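Kitchen Storage & Layout > Drawers, Rails and Stands
Topic: Order of turners and spatulas on a hanging stand, 50 mm hook pitch

fridge_left
Replaced a drawer insert with a freestanding hanging stand (Havum, the straight-bar version). Hook pitch is 50 mm, center to center. The narrowest head I own is 51 mm. So no two adjacent tools hang flat without touching, and the wide ones overlap a lot.

The set is seven pieces: two dark gray silicone heads with green on the handle, four cream heads, and one stainless turner with a dark brown wooden handle. The stainless one weighs 156 g, and it is the only one that makes noise or leaves marks on its neighbors.

I have been laying them out on the counter before hanging, heads to the back, to work out an order that I can repeat after every wash. Current order puts the gray ones on the outside and the stainless one inboard with cream on both sides of it.

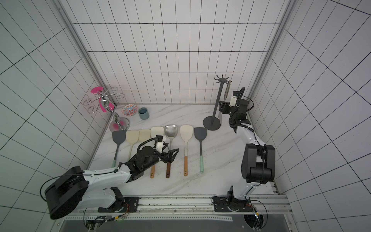

Counter layout, heads toward the wall. Stand is at back right.

Questions:
1. Is there a reason to sort by head width over handle material?
2. Does the heavy one belong in the middle of the bar or at the end nearest the upright?
3. Would you leave a hook empty?

panlid_rack
Heavy one goes nearest the upright. A straight bar supported at one end is a cantilever. Put the load where the moment arm is short. If your version has two uprights this matters less, and then it goes near either one.

fridge_left
Single upright. I should have said.

panlid_rack
Then nearest the upright, end of discussion as far as the bar goes. I have the same bar and mine droops at the free end with a steel ladle on it. You can see the droop against grout lines if there is tile behind it. Easy check in your kitchen.

drainboard
I would not call that the end of the discussion. 156 g is nothing. A full set of silicone tools will be several times that in total, and the bar carries all of it regardless. If it droops from one turner, the joint at the upright is loose. Tighten it and put the turner where you reach for it.

panlid_rack
It droops less with the weight moved in. That was measured, with a steel rule from the counter to the tip.

drainboard
Before or after tightening the joint?

panlid_rack
Before.

drainboard
Right.

cork_and_twine
On question 1: sort by head width, alternating wide and narrow. You have the overlap problem at any order, but with alternation each overlap is one wide plus one narrow, so no pair is wide on wide. With a 50 mm pitch, two heads clear each other only if their widths add up to under 100 mm. None of yours do by your own figures, so every pair overlaps by something. Alternation keeps the worst pair smaller.

The other fix is to stagger in depth. Hang every second tool on a short loop of cord so its head sits lower than its neighbor's. Mine are done with waxed twine through the hanging hole. They sit in two rows, and nothing touches except a bit of handle.

fridge_left
I thought about cord. It takes up water and I am not keen on that next to the light wooden handles. Would a split ring do the same job?

cork_and_twine
A split ring works if the hole takes it. Measure the hole.

fridge_left
Holes are roughly 7 mm. I only measured two. The green handles and the wooden ones look similar in size but I have not put calipers on all of them.

drainboard
Measure all of them. On wooden handles the hole is drilled and then finished, and the finish narrows it. I had a Lüthi turner that would not pass over a hook its own catalog page said it fit. Two turns of a round file took care of it.

stovetop_b
Reading this with some confusion. Why is the set on a hanging stand at all? Seven flat-headed tools fit in a crock. Heads up, handles down, no pitch, no holes, no rings. You can find the one you want by looking at the head.

fridge_left
Crock was the arrangement before the drawer. Water collected in the bottom and the ends of the wooden handles went dark. Drawer was dry, but the silicone heads picked up crumbs. Hanging is the third attempt.

stovetop_b
Crock with drain holes, on a saucer. Empty the saucer. Or let the tools dry fully first.

cork_and_twine
"Let the tools dry fully first" is what the stand is for.

stovetop_b
A dish rack is what that is for. The stand is for display.

drainboard
Both positions have been argued in the pinned thread, which runs to 51 pages. Can we keep this one to hook order?

tileline
Agree with drainboard. I keep a nearly identical set (cream silicone on wood, plus gray) on a Dritby bar with the same pitch. Procedure I settled on after moving into the Stosthorpe flat, where the counter run is short and the stand has to sit in the corner:

1. Dry each handle end separately with a cloth, including inside the hole. Water stays in there after the rest is dry.

2. Lay the whole set across the counter in hanging order, heads to the wall, handles to you. Do the ordering on the counter. Reordering on the hooks means lifting two tools to move one.

3. Put anything metal one place off center at most while it is on the counter, so there is silicone on both sides and it does not slide against another hard edge. Fridge_left, yours already meets this.

4. Start hanging from the corner side. If you start from the open side, your reach to the far hooks goes across tools that are already up, and they swing.

5. Leave the hook next to the metal one empty if you have a spare.

Step 4 made the most difference for me. The order itself is secondary.

fridge_left
Useful. Relaid with step 2 in mind. Revised version of my own sequence:

1. Gray heads at the two outer positions. They are the pair I use most, one for each pan, and outer positions lift off without touching two neighbors.

2. Cream heads fill in from both sides. The ones with light wooden handles sit either side of the stainless turner, so there is a soft head against the metal on the left and on the right.

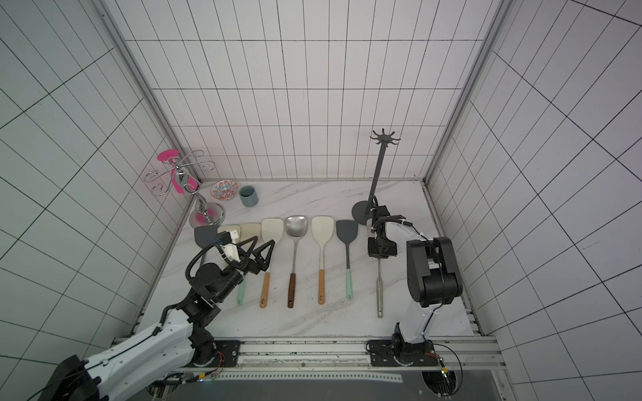

3. Hang from the corner side, per tileline. With my stand that means the right-hand gray goes up first.

4. Stainless goes up last, onto whichever hook has been left for it. This breaks the left-to-right sequence but it means the heavy piece is not swinging while the rest go on.

5. One empty hook beside the stainless. I had been filling hooks consecutively without a reason.

panlid_rack
Point 4 contradicts point 3. If stainless goes last you are reaching between tools that are already hanging, which is the thing tileline wanted to avoid.

tileline
It is a gap of two hooks with the empty one, so 100 mm and change between the hung neighbors if the empty hook is on the reach side. Tight for a hand but workable. I would still hang it in turn.

fridge_left
Tried both a few times. Hanging it last, I hit the cream one on the left about every other attempt. In turn, I did not hit anything, but the stainless was still moving when the next went up and it tapped. Neither is clean. Going with in turn, and waiting for it to settle.

drainboard
Did you tighten the upright joint?

fridge_left
Yes. Less than a quarter turn available on the hex screw. Droop at the free end went away as far as I can judge against the grout.

drainboard
Thank you.

panlid_rack
Noted. I will try mine on Wednesday when I have the hex key back. I still think weight belongs inboard.

cork_and_twine
Can we go back to the green handles? If the handle is a soft coating and it hangs on a thin hook, the top of the hole takes a dent over time. I had two go that way. The wooden ones did not change at all. A wider hook or a ring spreads the load.

fridge_left
Nothing visible yet. The stand has only been in use since February. The hook is round wire, not very thin. I will check the hole edges when I do the calipers.

stovetop_b
For the record, handles in a crock do not dent.

tileline
For the record, they do go dark at the ends. See post above.

fridge_left
Caliper results. All the holes pass over the hook. The tightest is one of the light wooden handles, which needs to be held square to the hook or it binds on the finish. Not filing it for now. The stainless turner has the most clearance.

Split rings ordered for three of the cream ones, to get the depth stagger cork_and_twine described without the cord. If the rings rattle against the bar I will go back to plain hooks and accept the overlap.

cork_and_twine
They will rattle slightly. Heat-shrink sleeve over the ring, smallest size that goes on before the ring closes.

drainboard
Sleeve will not survive being put through the dishwasher with the tool.

cork_and_twine
Wooden handles. They should not be in the dishwasher.

drainboard
The green ones can be.

cork_and_twine
The rings are for the cream ones with wood.

fridge_left
Three rings, wooden handles only, hand wash. Will post the spacing once they are on.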